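Wood plank floor upstairs, worth refinishing?

boiko_18
The planks on our upper level are grey-brown and full of knots. Flundik quoted me 231 to sand and seal the strip by the railing. Sounds too cheap. Anybody used them?

Oriana Ojeda
Too cheap is right. Ask how many coats. My guess is one.

vavano
I'd leave it alone. Weathered boards hide dirt and you paid nothing for the look. Sanders always tell you it needs sanding.

boiko_18
My wife says it looks like a dock.

Oriana Ojeda
So? People pay extra for that. But vavano, bare boards soak up every spill, so "leave it alone" isn't free either.

vavano
Six years on mine, no sealer, no stains worth mentioning. I don't buy it.

histumance
Can we see the floor before we argue for 200 more posts? And will they move the tables or is that extra?

boiko_18
Moving is extra, of course. Two tables, one wood top and one pale blue, both in front of the black railing. 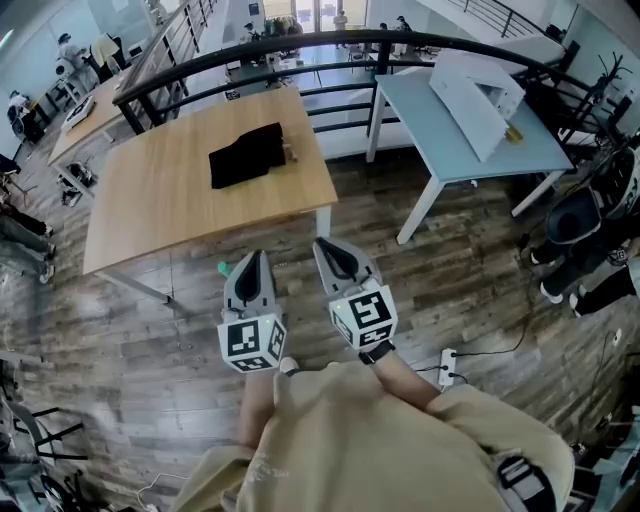 Reply #9, Oriana Ojeda
Those knots are dark. I doubt sanding gets you the even color they're promising. Get the coats in writing or pass.

Reply #10, vavano
Pass. Buy a rug.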